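The Irnstead Inventory

Chapter 3: Household Effects

The late Mr Dewan's instructions were read aloud by Gordon Doucette at 9 in the morning, in the tone he used for parish notices. The house at Irnstead was to be sold. The contents were to be entered in the register, item by item, and nothing was to be passed over on the grounds of small value.

Miss Shiuli Roy, appointed clerk to the estate, began with the table. She wrote "bowl, stainless steel", then "bowl, small, dark red", then "plate, round, yellow". After some thought she added the spoon.

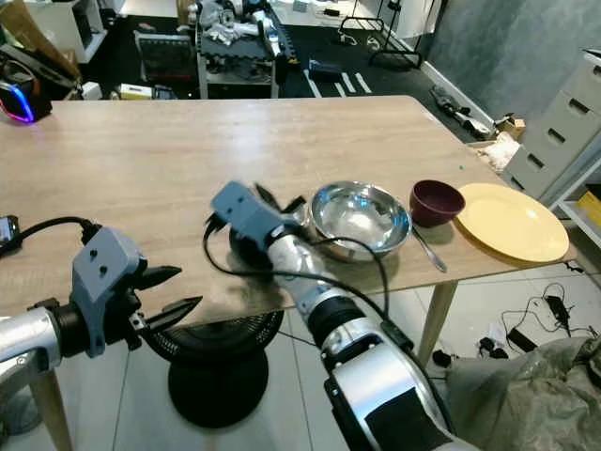
Chapter 4: An Objection

Sumaiya Thambiah, niece of the deceased, wished it to be recorded that the yellow plate had been promised to her. Mr Doucette enquired whether the promise had been made in writing. It had been made over soup, she replied, in February, and her uncle had been quite well at the time.

"The register has no column for soup," said Mr Doucette.

Miss Roy turned to a clean page and ruled one. She then resumed her work. The handheld fan was entered under Comforts, together with the larger fan that stood on the tiles beneath the table – Mr Dewan had felt the heat in all seasons and had written to the Pumthorpe Gazette on the subject.
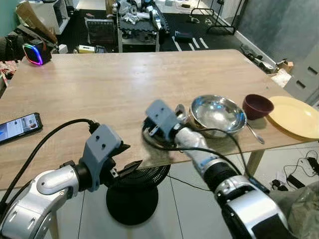
The speaker gave her more difficulty. It was small and black, with a ring of coloured light, and the register had been printed before such articles were common. Mr Doucette proposed Musical Instruments. Miss Thambiah said that her uncle had used it only for the shipping forecast, and he withdrew the proposal.

By the close of the morning the valuation stood at £225. Mr Doucette signed the foot of the page and passed the pen across the table. Miss Thambiah read each line before she signed, and asked whether the spoon went with the plate.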